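Marin Perić
Thread: painting a hallway

The hallway in our place in Dridby has been the color of weak tea since we moved in. I've decided to paint it. I'm starting a thread so there's a record of where it all went wrong.

Step one is picking a white. I assumed white was the easy option. Ditier makes 115 of them. I know this because the fan deck numbers them, presumably so you can tell the doctor which one you were looking at when it started.

Names of whites I've rejected so far: Quiet Flour. Second Linen. Aunt's Porch. Bone Memory. I won't be living inside a Bone Memory.

My wife likes one called Salem. I said it looked gray. She said it looked warm. We held the chip up to the window and both felt we had won.

Sample pots are here. They're the size of a yogurt and cost more than lunch. I've painted squares on the wall in 18 different whites and the hallway now looks like it's being censored.

Things I've learned about sample squares: they're all the same color until you show them to a visitor, at which point one of them is "a bit pink, isn't it?" and you can never get the pink back out.

A reply suggests I paint the samples on cardboard and move them around during the day. Excellent advice. I'd have loved it before the wall.

Morning light: Salem is cream. Noon: Salem is white. Four in the afternoon: Salem is the inside of a refrigerator. We're rarely in the hallway at four. I've started arranging to be.

Someone else asks why not a real color. We did a real color once, in the apartment in Lomau. It was called Apricot Hour. The hour lasted six years.

Also the hallway has no window of its own. It borrows light from the kitchen at one end and the front door at the other, so anything you put in the middle is basically a rumor.

OK, Salem it is. I'd like it noted that I suggested Salem from the start. (I didn't. My wife reads these.)

The calculator on the paint site says I need 2 gallons. The man on the phone says one and a half. You can't buy one and a half. He seemed to enjoy telling me that.

Prep day. Everyone says painting is mostly prep. Everyone is right and I resent it. I've filled the holes, sanded the filler, and found the other holes, which were waiting for me to put the filler away.

Behind the coat hooks there's a strip of old wallpaper with pheasants on it. Whoever lived here before us painted right up to the pheasants and stopped. I'd like to think it was respect. I suspect it was lunch.

We're keeping a small patch of pheasants. My wife has asked me not to call it a feature.

Masking tape update: I bought the expensive kind that doesn't peel the paint off. It also doesn't stay on the wall, so that's fair.

First coat is on. It looks terrible. I remember this from Lomau: the first coat always looks like an argument between two paints, and you have to walk away and let them sort it out.

Walked away for 40 minutes. They hadn't sorted it out. The can says four hours. I read the can properly this time, including the part about ventilation, and opened the front door. A moth came in and joined the second wall.

The moth has been released. There's a small moth-shaped area of Quiet Flour in the corner now, that being the only brush I had wet.

Second coat. Better. Much better! I stood at the kitchen end with a cup of coffee feeling like a man who could tile a bathroom. I can't tile a bathroom.

The trouble with a clean hallway is that the doors now look filthy. They were fine last week. I've ordered a fan deck for doors - apparently gloss is a separate thing and has its own whites.

My wife says we should live with it for a month and talk about doors in May. I've agreed, and have only looked at gloss twice today.

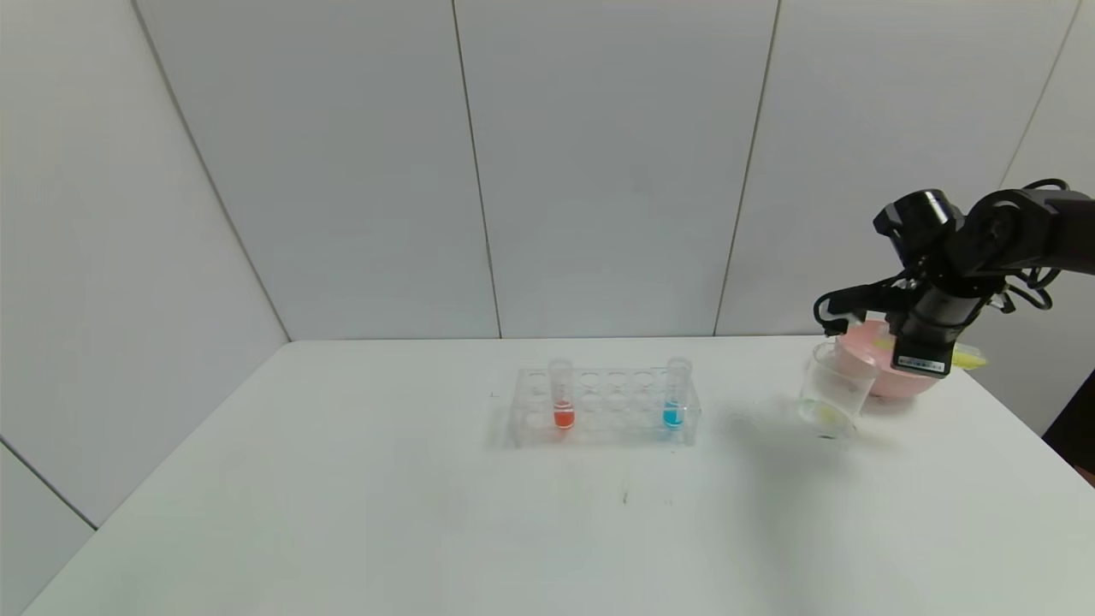
Page last modified: 2020-04-24

People are still asking about real colors. The orange-red I could maybe live with, in a closet. That blue isn't coming anywhere near the pheasants.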